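Outside Walls and Curbs: Jobs for a Rainy Day
By Kendra Zacharias

A wall that fronts the street picks up grit from every passing tire. Rain loosens most of it, so the hour after a shower is a good time to clean. The dirt is soft and you use less water from the hose.

1. Walk the length of the wall first. Look for green marks near the ground, chipped paint and any spot where water spills over a ledge. Mark them with painter's tape once the surface dries.

2. Brush louvers and slats from the top down with a dry, soft brush. Wipe any trim line under them last, as it collects what falls.

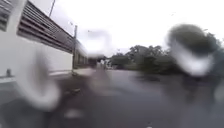
3. Sweep the strip of sidewalk at the base. Push leaves away from the curb and bag them. Left in the gutter, they hold puddles against the concrete.

4. Wash panel fences one section at a time. Use 2 tablespoons of dish soap in a bucket of warm water, and rinse before moving past the next post. Run an old toothbrush down the joints.

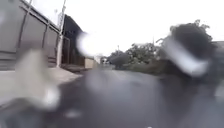 Gray panel wall along the sidewalk, with posts between the sections.

5. Check the top rail. Wipe it with a rag and feel for loose screws. Tighten by hand, a quarter turn at a time.

6. Save painting for a dry spell. I wait 4 dry days before touching up white masonry, and longer in April. Paint put on damp block peeled on me within a year.

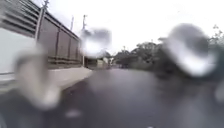 White wall meeting gray fence panels on a wet day.

Rinse brushes outdoors and hang them bristles down.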